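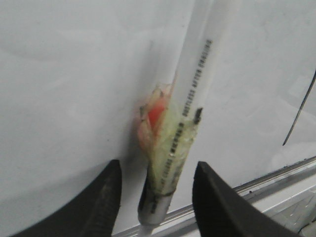

December, morning. Bench notes, whiteboard supplies

Went through the marker box before the group meeting. Kenna Morrison left a note on my desk last week saying the board in 211 had stopped wiping clean, and she wanted to know if it was the board or the pens. I think it's both, but the pens are easier to deal with, so I started there.

Sorting rule for now:

- writes a full line at normal pressure: back in the box
- skips or goes gray before the end of the line: bin
- tip pushed in or split: bin, no test

The pens printed "DUSTLESS AFTER ERASING" are the ones I wanted to look at properly. The claim is on the barrel, so it seems fair to check it. Plan is one block of solid fill per pen, hand-sized, wiped after 3 minutes with the plain felt and again with the Hundano cloth. Write down what comes off on the felt and what drops to the ledge. No spray until the second round, or we won't know what did the cleaning.

Leftover film stays a nuisance on these. It bunches up on the barrel and covers the lettering, and then people can't tell one kind from another. Strip it off before a pen goes in the box, please. Loose bits go in the trash, not in the tray with the magnets.

The ledge needs doing as well. I'd been blaming the felt for the specks that keep turning up on clean blocks, but anything lying on the rail gets picked up the next time someone sets the felt down there.

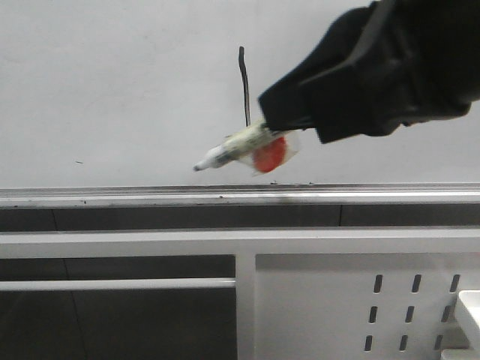

Marker at the board. Specks along the top of the rail, smudge on the front face.

So the order is: ledge first with a damp cloth, groove included, then let it dry, then the fill test. Doing it the other way around would waste the afternoon.

Other things while I was in there:

- Condora refills are on order, same size as before. Don't open the new box until the old one is sorted.
- Győri wants the left part of the board in 252 kept for the schedule — use the right side for test blocks.
- Felt number 3 is worn through at one corner. Moved it to the rag bin.

To do: ask Kenna if the Condcombe spray was ever used on the board in 211. If it was, rinse with plain water and repeat one block there before ordering anything.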